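Deraletti Clear Floor Oil, Matte
Sold by Flunham Floor Care
Item 286

In stock. Ships by ground only.

Product details

Deraletti Clear Floor Oil is a penetrating oil for bare or previously oiled wood floors. It soaks into the surface and hardens there, leaving a matte finish with no thick film on top. Worn spots can be re-oiled on their own, so there is no need to sand the whole room to fix a path by the back door.

The clear version is made for pale woods: maple, ash, birch and light oak. It darkens the wood slightly, as any oil will. To get an idea of the finished color, wipe a clean patch of bare floor with a damp cloth and look at it before it dries. If that looks too yellow, order the Bikine White Tint and stir it into the first coat.

The oil can also be used on tables, benches, shelves and stair treads. Two thin coats are enough for most furniture. Tabletops that get wet often should have a third.

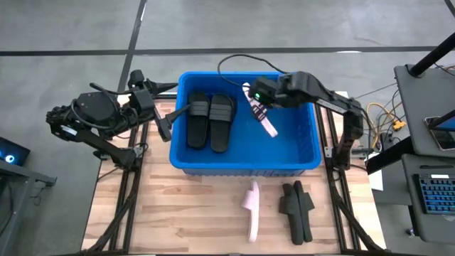 Slide sandals and a plastic bin on a light wooden tabletop.

Coverage

One can covers 200 square feet with one coat on sanded hardwood. Softwood and very dry old boards take more. Buy enough for the whole job before you start, and if you have more than one can, mix them together in a clean bucket so the sheen is even across the room.

Before you start

The floor must be bare or already oiled. This product will not soak through varnish, polyurethane or wax. A few drops of water will tell you what you have. If they bead up and stay beaded, there is something on the surface that has to come off first.

Sand with the grain and finish with a fine screen. Vacuum twice, then wipe with a dry cloth. Do not use a tack cloth, which can leave residue that shows up as dull streaks. The room should be at least 60 degrees Fahrenheit, and so should the oil. Cans that have spent the night in a cold garage need to come inside the day before.

How to apply

Stir the can well, down to the bottom. Do not shake it. Pour a small amount into a tray and spread it with a short-nap roller or a lambswool pad, three or four boards at a time, working toward the door. Let it sit for 15 minutes, then wipe off everything that has not soaked in. This is the step people rush. Oil left standing on the surface stays sticky for days and picks up every bit of dust in the house.

Wait overnight and put on the second coat the same way, using less oil. On most floors the second coat goes much further than the first.

Lay used rags flat outdoors to dry, or put them in a metal can filled with water and close the lid. Oily rags in a pile can heat up and catch fire without a spark.
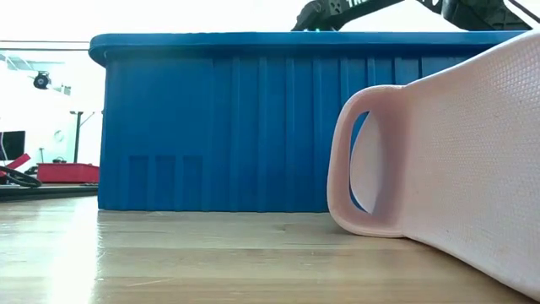

Light foot traffic is fine the day after the last coat, in socks. Furniture can go back after 6 days, and rugs should wait a full two weeks, longer if the room is cool. The same goes for storage. A large plastic bin sitting directly on the planks, like the blue one on this pale floor, covers the wood under it and slows curing there, so leave big containers out of the room until the rugs go back. After that, lift them when you move them. Grit caught under a hard base will scratch any finish, oil or otherwise, and the scratches are easy to see when the light comes in low.

Care and touch-up

Sweep or vacuum as needed. Damp mop with Nkuna Wood Soap, well wrung out. Skip vinegar, ammonia and steam mops — all three wear the finish down early. For a touch-up, rub the worn area with a fine white pad, vacuum, put down a little oil with a cloth and wipe it dry. A busy hallway may need this once a year. Bedrooms can go much longer.

Specifications

Finish: matte
Color: clear, warms slightly
Base: plant oils and wax
Coats: two on floors, two or three on furniture
Cleanup: mineral spirits
Storage: tightly closed, above freezing
Not for: outdoor decks, cork, laminate, bathrooms with standing water

Often ordered with this item

Bikine White Tint
Nkuna Wood Soap
Lambswool pad and handle
White touch-up pads, pack of two

Returns

Unopened cans can be returned for a refund of the purchase price. Opened cans and tinted oil cannot be returned. Damaged shipments should be reported before the can is opened, with a photo of the carton and the item number.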